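4.2 Approach planning near tall and thin objects

The planner described in Section 3 treats every object as a box with a safety margin. This works well for cups and books, but it is a poor choice when several slender objects stand close together on a raised surface. The boxes grow into each other, and the free space between them disappears from the map although a gripper could pass there. We therefore chose a small perforated riser with candle holders and candles as our second test arrangement. Tall brass holders stand at the back, a shorter black one stands in front of them, and two low candles are near the front edge.
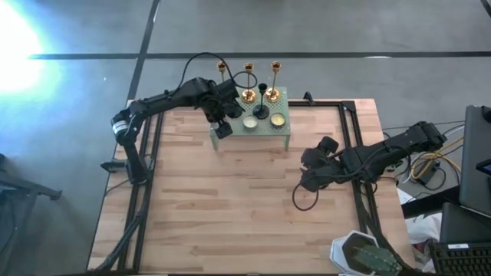
For each arm, the Jenow planner keeps a separate list of forbidden volumes. A volume is stored as a stack of discs, so a holder with a wide foot and a thin stem has a large disc at the bottom and small discs above it. The radius of each disc is taken from the depth map and then increased by a fixed margin. We tested several margins and kept the smallest one that did not give false contact warnings during an idle period of 200 control cycles.

The two arms do not share one plan. The arm nearer to the target gets priority, and the other arm must wait outside a reserved zone until the first one has reported its retreat. This rule was proposed by Lamduan Prasertsri after early trials in simulation, where simultaneous planning gave shorter paths but was difficult to debug – most failures came from small differences between the two clocks.

A hanging cable is not part of the arm model. We add it as a soft volume below or above the links, and the planner may enter this volume only at low speed. 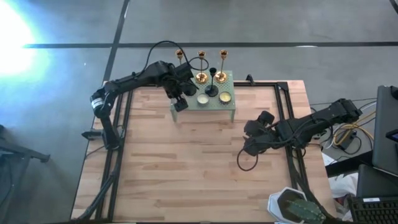 Figure 5. Dual-arm workspace with the riser and the candle display.

We ran 82 approach requests with the disc model and the same number with the box model. A request counts as solved when the planner returns a path to the pre-grasp pose within the time limit. The disc model solved 68 of them and the box model solved 17. Most of the remaining failures of the disc model concern the black holder, because its dark surface gives weak depth values and the stem is sometimes missing from the map. Asmaa Berrada is now testing a colour-based mask for this case, but we do not report it in this paper.

We also note one limit of this comparison. The riser was modelled as a solid block in both cases, so paths under its top plate were never considered.

Reading time: 3 minutes

Related items
Clock drift in two-arm controllers (M. Khunthong, E. Hopkin)
Plokell: a viewer for planner logs
Depth errors on dark surfaces (K. Chin)

© Jenow project | Contact | Back to top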